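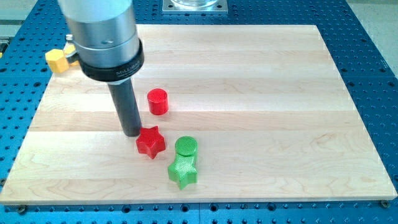 # Visit notes: Rurport open day, October 30, 2025

Rurport runs its manipulation lab on the second floor of the Jastholm building and opens it to visitors twice a year. I went with one question: which household or shop-floor chores can a machine take over now, at a price and failure rate a small shop would accept?

Nanami Kuroda, who runs the bench program, began with pushing. The arm on the bench carries a single rod and no fingers, so it cannot pick anything up. It moves small blocks, cylinders and stars in red and green, across a maple board by contact alone. Requests are typed in plain sentences, such as "move the red star next to the green cylinder," and a learned policy works from camera input.

The task sounds trivial. A block pushed off its center rotates, and a star does so less predictably than a cylinder. Pieces that touch tend to travel together, which matters when only one of them is wanted. Clearing crumbs off a counter or squaring parts on a packing table involves the same contact problem, with worse objects.

Kuroda's log for the current policy lists 2,377 attempts, of which 2,271 ended with the right piece in the right place. The remaining failures fall mostly into two groups: the wrong piece moved, or the right piece stalled against a neighbor. A human restarts the run in either case. On a line with one attendant for several stations, that may be tolerable. In a kitchen it is not — the owner is the attendant.

The second stop was Tamayo, the group's towel-folding project. It was down for a cable replacement, and we were shown recorded runs only. A hand towel took almost 4 minutes. Fitted sheets are not on the schedule.

Yayra Abubakari covered the shop-floor side. Her unit, Kidik, sorts returned fasteners into 13 bins and has been on trial at a hardware distributor since early October. It works when parts arrive in a single layer. Tangled parts still go to a person, and she did not offer a date for changing that.

My reading: sorting under controlled feed is close to usable. Tabletop rearrangement is good enough to study and too slow to buy. Laundry is further out than the brochures suggest.

Parking is behind the building, and the entrance on that side is badge only. Visitors have to walk around to the front desk.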